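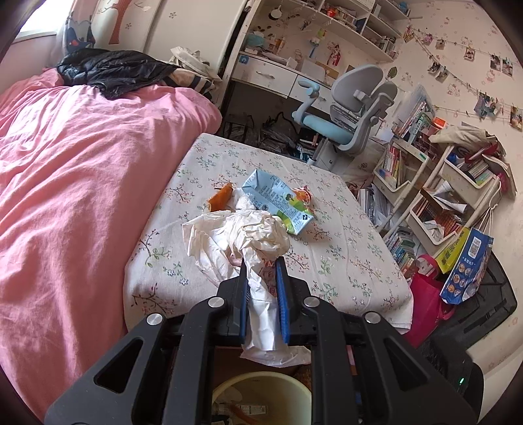

Staff FAQ: the grippers and the Minby rollout

Put together in a hurry from what people asked after the May meeting. Will fix mistakes as we find them.

Am I losing my job?
No. Home tidying crews at Lovholm stay the same size through the rollout. Some tasks move, some hours move. Nobody has been let go over this and no cuts are planned.

So what changes for me?
Part of your shift is now tidying with the hand-held gripper in place of your own fingers. Trash off tables, toys, small laundry. The recordings go to Kandpal, they train the Minby arm on them. Rest of the shift is normal cleaning.

How long do I have to hold the thing?
2 hours max, then swap. Was 4 in the pilot. Too much, wrists were sore and people said so. Sore before the 2 hours? Stop, tell your lead, no form needed.

I'm slower with it. Does that count against me?
No. Everyone is slower. Room times are off for gripper shifts, full stop.

What should I pick up first?
Light trash first, then soft things. Plush toys are good practice, grab an arm or a leg and lift slow.

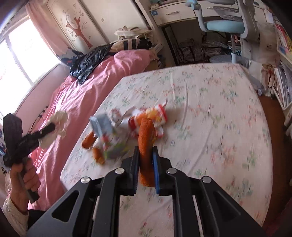 Don't yank. If it slips just go again, failed grabs are usefull too and Kandpal wants them left in.

Can two of us work the same room?
Yes. Agree who takes which side before you start. Most people like it better that way.

Do I get paid extra?
Lead rate for gripper hours, starting with your first one. Check your pay slip. If its missing, email Danuta Walczak with the shift code.

Does it record my voice?
Sound is off. Your hands and sleeves will show up. Names don't go with the files.

Can I say no?
Yes. Marilou Dizon does the schedule, tell her by 4 pm the day before. Regular shifts are still there, same pay as now.

What happens when the arm is ready?
Brivard site tries it first, one arm with one of us in the room. After that we don't know yet. We'll post here when we do.

Questions not on here: ext. 2387.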